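Adelmo Costa
April 23, 2025
Okay, a few posts on whether a machine can do the kitchen yet, as promised!

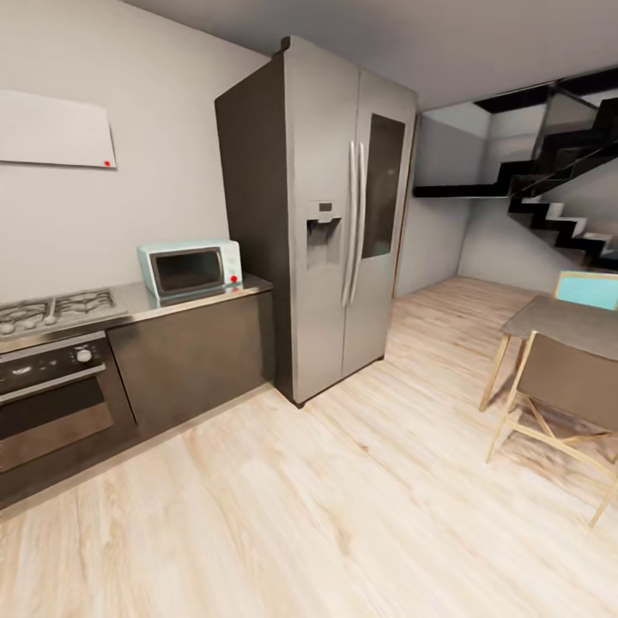
My honest feeling is that we're close on the dull chores and nowhere near on the rest. Take wiping down. A long steel countertop with only a microwave on it is a job I'd hand over tomorrow, but those black grates on the cooktop? They have to come off, get scrubbed and go back the right way (I get it wrong myself).

2/ My sister in Neltcombe would settle for one that loads the dishwasher in under 20 minutes, bless her.

3/ Ask me again in August, and do tell me which chore you'd give away first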